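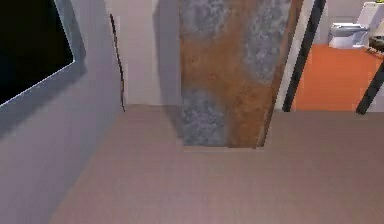 Remo Kofler 回复:先别急着调奖励函数,你们的碰撞体检查过没有?我们社去年卡了整整一个学期,最后发现网格和碰撞体差了一大截,小车对着空气拐弯,训练曲线还特别漂亮。

楼主 夜航灯泡:
检查过一遍!走廊和隔壁卫生间之间的门口那里我单独跑了脚本,碰撞体和网格对得上。补充一下背景:我们是学校机器人社的导航组,课题是让小车在仿真楼层里按指令找房间,比如“去有马桶的那间”。仿真用的是 Halász,地图是学弟学妹自己拼的,地板一间一个颜色,卫生间那边橙得发亮,我超喜欢哈哈。现在每个策略跑 3000 回合,成功的 565 回合,大部分失败都是在门口附近来回磨蹭,死活不进去。

豆腐干骑士:
地板颜色分这么开,网络很可能就是在认颜色。你把橙色换成走廊那种灰褐色再跑一次,我赌成功率直接掉到底。

楼主 夜航灯泡:
啊啊啊你说得我心里一凉……今晚就换!

Zoila Tello:
我不太同意楼上。认颜色有什么不对?比赛场地要是也有颜色差,那就是合法线索。去年 Ravside 杯的场地每个区都贴了不同颜色的地垫,我们队就是靠这个过的第一轮。先弄清楚你们的目标是比赛还是写课程报告,再决定要不要打乱纹理。

豆腐干骑士:
靠地垫过第一轮,然后第二轮灯光一换全队趴窝,这事你怎么不讲 🙂

Zoila Tello:
……讲就讲。第二轮确实趴了,可那是白平衡没锁,跟颜色线索本身是两码事。锁了以后在社里复现,一路绿灯。

三号螺丝:
插一句,中间那根锈铁皮贴图的柱子是故意放的吗?很显眼,我猜策略会把它当路标。你们可以做个小实验:柱子的位置不动,只换贴图,看轨迹变不变。我们做过类似的,换了贴图以后小车跟丢了魂一样,好玩得很。

楼主 夜航灯泡:
贴图是从素材包里随机抽的,挂屏也是。不过这个实验太好了!!我记下来排在换地板后面。要是真变了,课程报告里能单独写一节。

Remo Kofler:
回到门口磨蹭的问题。你们相机装多高?视场角多少?装得低的话,到门口附近画面很容易被门框占掉一大块,目标一下子就看不见了。纯靠当前一张图做决策,它当然会犹豫。加记忆试试,最简单的办法是把前几步的图叠起来喂进去。

楼主 夜航灯泡:
相机装得挺低的,跟实车底盘一致。记忆这块我们还没加,现在就是单张图直接出动作。叠几张合适?

Remo Kofler:
从 2 张开始,别贪。叠多了训练慢,你们实验室那张卡还得跟别的组抢吧。

豆腐干骑士:
叠图治标。我还是那句话,先做纹理随机化,不然上实车一定翻。你们实车是 Pisico 的底盘对吧?那个底盘转弯打滑,仿真里没建模的话,门口更进不去。

三号螺丝:
打滑 +1。我们量过自己那台,原地转一圈里程计能偏出去一大截。给动作加点噪声就能缓解不少,代码也就几行。

Zoila Tello:
噪声同意,随机化我保留意见。新人组一上来就开满随机化,什么都学不会,士气先没了。我带的那届就是这样,开学十来个人,期中剩一半。先让小车在固定地图里跑通一次,大家看到它自己拐进房间的那一刻,比讲十节课都管用。

楼主 夜航灯泡:
这个我太有体会了!第一次看到它自己磨磨蹭蹭拐进去,全组都在喊,隔壁 Florlow 编程班的老师还过来敲门……

回来更新一下,昨晚到凌晨跑完两组。
第一组,卫生间地板换成和走廊一样的颜色,旧策略直接测,3000 回合里只成功 121 回合。豆腐干骑士赢了,我服。
第二组,颜色不动,叠 2 张图重新训练,还没收敛,不过回放里门口来回晃的情况少多了,看着特别爽!
柱子换贴图还没来得及做,轮到别的组用卡了。

豆腐干骑士:
我就说吧。旧策略测完别删,留着做对照。

Zoila Tello:
拿固定颜色训的策略去测换了色的地图,掉是肯定的,这不能证明训练时就该打乱。你把换色地图也拿去从头训一遍,再比。

楼主 夜航灯泡:
有道理,那就再排一组。叠图那组收敛了我把曲线贴上来,三号螺丝你那几行加噪声的代码方便发一下吗?

三号螺丝:
晚上到家发你,变量名写得很丑,凑合看。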